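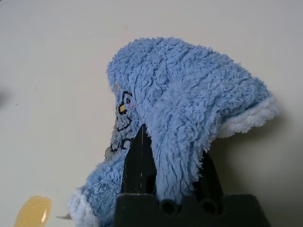

Light blue, shaggy side

Laundry > Fuzzy fabrics losing their pile

dankrah
Second fuzzy thing this winter that has gone ragged on me. I wash at 30 C, normal spin, and tumble dry on low for 18 minutes. The long fibers clump and stay that way. Is it the dryer or the detergent?

Toltier_Sib
Dryer. Polyester pile mats when it gets warm. Hang it up.

fsowah
Disagree. I've tumble dried mine for 5 years, low heat, no problem. It's softener. It coats the fibers and they stick together. Do you use any?

dankrah
Yes, a capful each time.

fsowah
Stop that first, then see.

Toltier_Sib
Softener doesn't help but low on my old dryer was hot enough to frizz a bath mat. Depends on the machine.

iddrisu31
Wash it inside out in a mesh bag, cold. When it's nearly dry, lay it on a table and go over it with a pet slicker brush, short strokes, one direction. Don't pull at the edges.
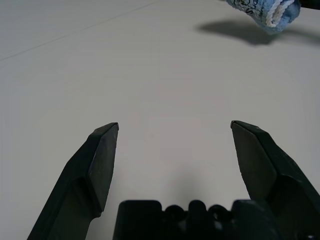
White table, plenty of room for brushing

yaw_lellstead
I wouldn't use a slicker brush. Took a bald patch out of a throw with one. Soft hairbrush is slower but safer.

iddrisu31
You pressed too hard.

yaw_lellstead
Maybe. Still wouldn't.

dankrah
OK, no softener and air dry for the next 14 days. Will try the hairbrush first.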